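Oct 23, 2019

Came to the workshop early today, before the heating was on. I wrote last week that I would stop changing the fingers and start to test, and of course I changed the fingers again. The old pair from the Zadetti kit was too stiff. It pushed things away before it could close around them. The new pair is softer and follows the shape of what it touches, and I spent most of the morning fitting it to the gripper body.

The screws were a problem. The new fingers need M3 of 10 mm, and the box which says 10 mm is full of 16 mm. Someone has mixed them, maybe me. I cut two of the long ones with the small saw and filed the ends. It is ugly work but it sits inside, so it does not matter. After that I found the right ones in the drawer under the vise. I left the cut ones where they were.

Then the cube with the markers. Since the beginning it wanted to turn a little on its bracket when I moved the tool quickly, and then all the positions were wrong by a small angle. I put a thin piece of rubber in the clamp and tightened it again. I shook the gripper in the air like a thermometer and the cube stayed. I will check it tomorrow with the square, because my eye is not good enough for this.

Before lunch I had a long fight with the software. The program from Flomell reads the markers well when they are near, but it wants the size of the square in meters and I had given it in millimeters. For almost two hours I believed my gripper was in another building. I want to remember this, so I write it here in big letters: METERS. I wrote it also on tape and put the tape on my laptop.

I ate at the Cumbridge place on the corner, the soup with barley. I had my notebook with me and drew the new wrist part three times. The third drawing is the good one. It has one bolt less, and the cable can go through the middle and does not rub on the edge any more. I will print it when the big printer is free. The list on the wall is full until the end of October, so perhaps I ask if I can use it in the night.

In the afternoon, cups. I decided on cups because the Võ notes begin with cups too, and I like to follow the order of another person when I don't have my own. These are the notes I copied in spring, the ones with the tables in the back. The advice there is to make 100 tries with one object before you take the second object. I made 8 and then my wrist was tired. It is heavier than I thought, this tool, and I hold it too far from the body. I should add some weight at the back, or a strap, or do exercises.

My plan for each try is simple: go in slowly, close, lift, put back, open. What is difficult is to do it the same way each time. My hand always wants to help. When I see that the cup is not well placed, I correct without thinking, and later I cannot say what was the finger and what was me.

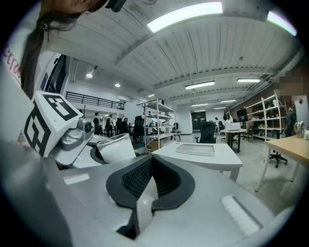

*Cup work, afternoon. New finger in the middle, marker cube on its bracket at the left.*

I looked at this one for a long time in the evening. The lens sees so much more than I need, all the way up to the ceiling lights. I could make a mask for the outer part and keep only the area near the finger. But then I would lose the far side of the room, and maybe the fixed things there are useful for finding the position later. I don't know yet. I will save everything full size for now and buy another disk.

For tomorrow: square for the cube, weight at the back, ask about the printer. Also bring the thick gloves back home, it was cold on the bike this morning and I had only one.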